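Print this article | E-mail this article

Small Parts Need Shallow Bins

By Danuta Zalewska

Last updated November 17, 2022

Most people who sort small parts for a living, or for a hobby that has taken over the spare room, use containers that are too deep. I did it for years. I bought deep boxes because they held more, and I thought holding more was the purpose of a box.

It is the purpose of a box on a shelf. On a table, the container has a different job. It has to let you see what is in it and get one piece out without disturbing the rest. A deep box fails at both once it is a third full. Wires are the worst. A short lead with a connector on the end will hook itself around every other lead in the box, and you lift one and get eight.

I worked for a time in the repair room at Urbańczyk, where we took apart returned units and kept whatever could be used again. In August of my first year we did a stock check and the list came to 2,661 loose items, nearly all of them small enough to close your hand around. They were in tall gray tubs with lids. It took two of us five days to go through them, and a good part of that time went to untangling.

After that we changed to low trays. I was against it. They took up more table and they could not be stacked while in use. The room looked less tidy at the end of the day, and I like a tidy room. But the work went faster, and I stopped finding the same part in three places.

My view now is simple. A sorting container should be wide, open and no deeper than it has to be. It should be one plain color, and a bright one. Yellow is good. A dark wire shows up on it at once, and so does a piece the size of a fingertip, which on a gray floor would stay there until someone swept.

I also think a sorting table should have one container that is different from the others. If the bins are all alike, your hand goes to the wrong one when you are tired. A steel tray in the middle with bins on both sides works well for me. The middle is the middle, and you don't have to read a label to know it.
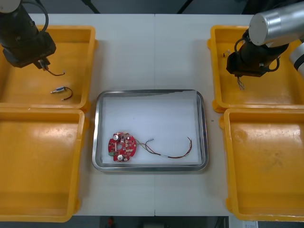

Fengying Bai wrote to me that she disagrees about depth. She sorts buttons and zipper pulls, and in a shallow tray hers slide to one end whenever the table is bumped. She would rather have a deep bin with a sloped front and pay for it in seconds.

I accept that for buttons, which do not tangle. For anything with a wire on it I would still choose the low tray – and fix the table.

The other complaint I hear is cost, and I don't think much of it. Low trays scuff quickly and look old within a season, but a scuffed tray sorts as well as a new one. Ours were used every working day and I can't remember throwing one out.

Related articles
Labels That Stay On
The Case for a White Work Table
Cyprian Nowakowski: Why I Gave Up on Drawer Cabinets
What to Do With Odd Connectors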